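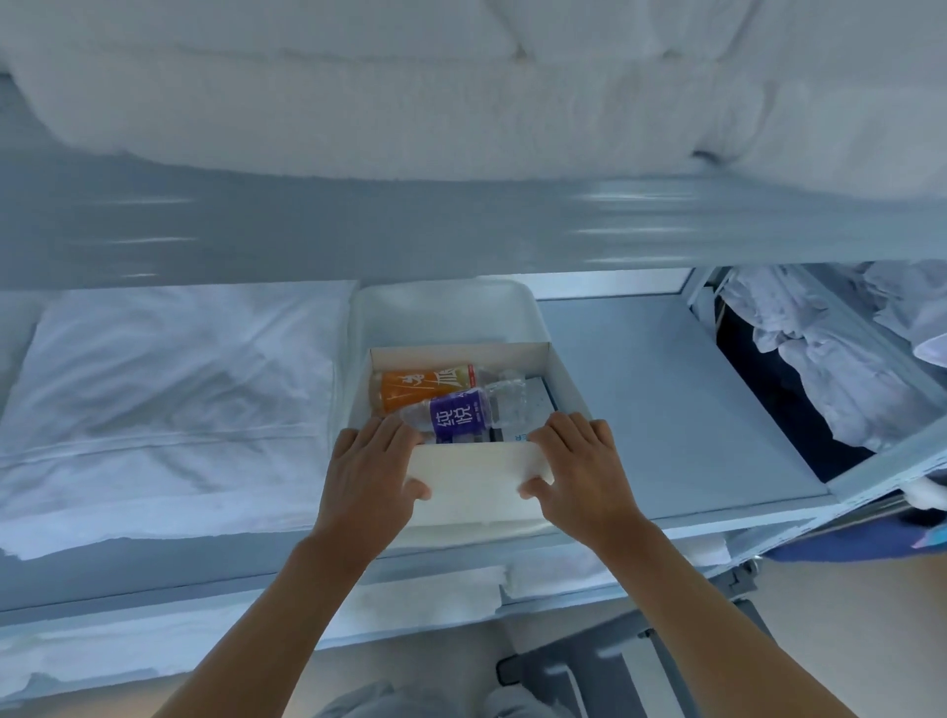 Give it 20 years, was the remark from the back at our October talk, and even then it'll only fold towels. Fair enough. Our group disagreed, a bit. Hence this report.

Question – can a machine tidy a student room yet? Not a lab table. A real room, bunk beds, bits and bobs everywhere.

What we did: compared two systems on paper, Roslow and Jelari, plus a go with the Giklow arm in the workshop. 200 pick attempts, mixed small items. Hard boxes fine. Soft packets bad. Clear bottles worst of all, the depth camera looks straight thorugh them.

Second problem is boxes. Getting one thing out when five others are on top of it. People do it by feel, both hands in, hardly looking.
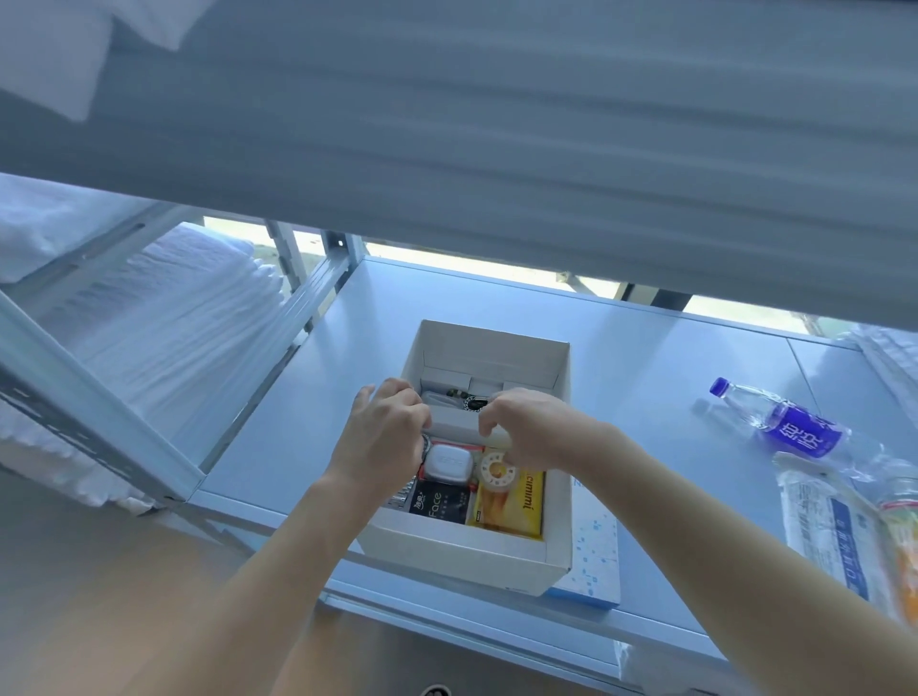
The arm has one gripper and no feel to speak of, so it either grabs the top thing or jams against the side. We tried slowing it down. Didn't help much – just jammed slower.

Shop-floor work is closer. Same part, same place, same light. Giklow managed that all afternoon with one restart.

So: shop floor yes, mostly. Bedroom no, not yet. Still to do – soft gripper, and redo the packet runs becuase the log for those is missing a page.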